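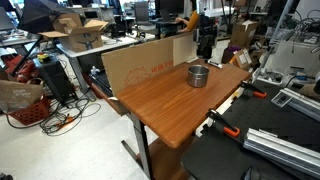
**Hospital steam decentralisation** is the replacement of a central steam plant in a hospital or health campus with smaller heat sources placed close to the point of use. It is usually carried out to reduce distribution losses and on-site combustion, and forms one part of wider work on energy use in the health sector. The term covers both full removal of a steam network and partial schemes in which steam is kept for sterilisation only.

## Background

Many hospitals built between the 1950s and the 1980s were designed with a boiler house at the edge of the grounds. Steam was raised at a pressure high enough for the most demanding user, commonly the laundry or the sterilising department, and then reduced at plant rooms for space heating, domestic hot water, humidification and kitchen equipment. The arrangement suited cheap fuel and a permanent staff of boiler attendants.

As laundries were contracted out and kitchens changed to reheated meals, the high-pressure load on many sites fell well below the original design figure. The network nevertheless had to be kept at pressure all year. In summer, standing losses from pipework, traps and flanges can exceed the heat delivered to any useful load.

## Steam loads

Loads are normally sorted by the temperature they need.

| Load | Typical requirement | Usual replacement |
|---|---|---|
| Space heating | Low to medium temperature water | Heat pumps, condensing boilers |
| Domestic hot water | Storage at 60 °C or above | Heat pumps with storage, electric top-up |
| Humidification | Clean vapour | Electrode or ultrasonic units |
| Sterilisation | Saturated steam at 121–134 °C | Electric steam generators |
| Kitchen | Mixed | Direct electric equipment |

Sterilisation is the only load in the table for which steam itself is the working medium. Saturated steam gives up its latent heat on contact with the load, and its quality is judged by dryness, superheat and non-condensable gas content. A generator serving a steriliser is therefore selected on steam quality as well as output.

## Methods

### Point-of-use generation

A small electric generator is installed beside or inside each steriliser. Pipe runs are short and the unit can be shut down when the department is closed. The main constraint is electrical: older sterilising departments seldom have spare capacity at the switchboard, and an upgrade to the site substation may cost more than the generators.

### Low-temperature hot water conversion

The steam main is replaced by a hot water loop, and calorifiers are exchanged for plate heat exchangers. Heating coils sized for steam must be checked, as output falls sharply at lower supply temperatures. Where coils can't be changed, a higher loop temperature is sometimes accepted for the coldest weeks of the year.

### Hybrid schemes

Part of the steam plant is kept as standby while new plant is commissioned. Some authorities require duplicate heat sources for operating theatres and intensive care, and a hybrid stage can meet that rule without doubling the new equipment. It does mean that water treatment, statutory inspection and attendant cover continue.

## Example: Lenihan

The district hospital at Lenihan, a campus of 198 beds, began its conversion in September 2019. The original plant consisted of two fire-tube boilers feeding 2,000 metres of distribution pipe, much of it in a shared service tunnel. Metering carried out by the engineering firm Prevex showed an overnight summer demand of 490 kW at a time when no steriliser or kitchen appliance was running.

The design, led by Ynyr James, divided the campus into three heating zones. Each received air-source heat pumps with a combined capacity of 700 kW, and two electric generators were fitted in the sterilising department. The Runside wing, which has its own plant room, was converted first so that the method could be tested on a building with no theatres. The last boiler was isolated on Wednesday, May 11, 2022.

Two departures from the design were recorded. The tunnel insulation contained asbestos, and the old main was sealed and left in place. Humidification in the pathology stores was moved to a separate contract and remained on a temporary unit at handover.

## Effects on health services

Removal of boilers lowers emissions of nitrogen oxides at ground level, which is relevant where fresh air intakes lie downwind of a flue. It also removes a source of high-temperature hazards from tunnels and plant rooms used by maintenance workers.

Hot water systems need separate attention. Steam-heated calorifiers hold large volumes at high temperature, and a change to heat pumps with lower recovery rates can lengthen the time that stored water spends in the range favourable to *Legionella*. Pasteurisation cycles, recirculation temperatures and dead legs are reviewed as part of the conversion.

## Limitations

Electrification moves the reliability burden to the electrical supply. Emergency generators sized for lighting, theatres and life-support circuits may not carry heating as well – load shedding schedules then have to be rewritten. Savings estimated from boiler fuel records alone are often unreliable, as few older sites metered steam by building.

## See also

- Condensate recovery
- District heating
- Plultov method (steam trap survey)
- Sterile services department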